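Dramgate Makerspace build log / tickets
Ticket 136: left arm drops comms mid fold, right arm fine
Project: Plirkel (two-arm laundry folder)
Opened by: Annatjie Nel
Assigned: Umesh Tomar
Status: reopened
Priority: annoying

Annatjie Nel
Left arm goes dead partway through a fold. Bus timeout, then the arm holds wherever it was and the software sulks. Right arm keeps talking the whole time. Restart brings it back every time, no heat smell, nothing in the supply log. Happens on shorts and trousers, never on the T-shirts, which made me think load but T-shirts don't need the far reach either.

What I've tried so far
- swapped the USB leads left/right. Fault stays with left arm
- swapped power bricks. Same
- reflashed the left controller board. Same
- dropped the bus speed. Same but slower, thanks for nothing

Running the Stasen fork of the control code, February build. Haven't updated because the last update ate my calibration.

Stalls are nearly always when the left gripper is out at the waistband and about to pinch. 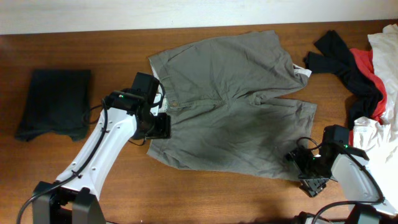

Khaki shorts, left gripper at the waistband, right one down by the leg opening.

Umesh Tomar
Can you paste the actual error, not a summary of it.

Annatjie Nel
bus_left: no status packet from id 6 (retry 3 of 3)
bus_left: no status packet from id 5 (retry 3 of 3)
bus_left: write failed, holding
Always 6 first and then 5. Once it was 4 as well.

Umesh Tomar
OK so 6 is the gripper, 5 is the wrist, that's your chain going from the far end inwards. Not the board. I'd say connector or a tired cable somewhere past the elbow. When 6 drops does the light on the gripper go out or stay on?

Annatjie Nel
Stays green. So it has power and no data?

Umesh Tomar
Data wire then. Or the crimp on it. Do the wiggle test: torque off, status poll running, move the arm by hand to the far reach and bend the cable at each clip. Slowly. Watch for missed packets and write down which clip.

Marietjie Mabaso
Jumping in, I built that harness. Cable on the left is a bit shorter than the right one, I ran out of the Van Wyk stuff and made do with what was on the roll. Should have put that in the build notes, sorry. If the clip nearest the wrist is tight it'll be pulling on the plug at full stretch.

Annatjie Nel
Wiggle test done. Bent at the base, nothing. Elbow, nothing. Last clip before the wrist, missed packets straight away, 50 in one go with the arm stretched out. Let the arm fold back and it's clean again. So that's Marietjie's theory, more or less.

Took that clip off, pulled a bit of slack through from the elbow, put the clip back looser. Polled it at full reach and no misses. Went back to folding. Khaki shorts done with no stall, then grey ones. 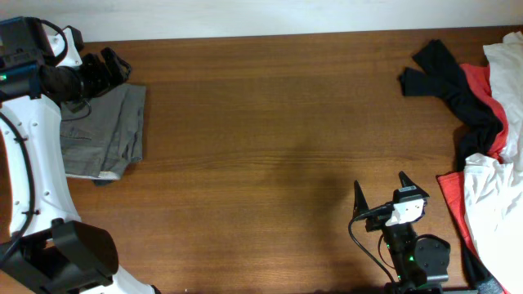
Grey garment folded flat under the left gripper. Right gripper open by the black, red and white pile.

Annatjie Nel
Closing this I think. Will leave it overnight on the poll script.

Periklis Makris
Before you close - looser clip means the loop can flop down on the cloth. Had this on my own build, the gripper picked up its own cable with a sock and pulled the plug clean out. Put a bit of braided sleeve on it so it holds a curve. Don't zip tie it to the link, you'll be back where you started.

Annatjie Nel
Fair. No sleeve here, anyone got some?

Hertta Valtonen
Drawer under the soldering bench, left side, behind the heat shrink. Take what you need and write it on the sheet please. Also whoever has the small crimper, bring it back.

Annatjie Nel
I have the crimper. Sorry.

Annatjie Nel
2026-05-03. Reopening. Overnight poll had misses on id 6 again. Far fewer, but not zero, and the arm was parked so nothing was pulling on anything. Guess the plug got strained from before and the crimp is now rubbish on its own.

Umesh Tomar
Yeah recrimp it, don't mess about. New housing too if you have one, the old ones lose their grip after a few pulls. Cut back to clean copper first.

Marietjie Mabaso
I'll make a whole new lead, same length as the right hand one. Easier than patching mine. Can someone mesure the right one from elbow clip to plug and post it here.

Annatjie Nel
Will do tonight. To do before closing:
- new wrist lead (Marietjie)
- sleeve on the loop, both arms
- poll script overnight again, once parked, once at full reach
- put the cable lengths in the build notes
- back up calibration and THEN try the newer Stasen build, seperate ticket

Leaving at reopened until the lead's in. Plirkel can be used for T-shirts meanwhile, pls don't run trousers on it.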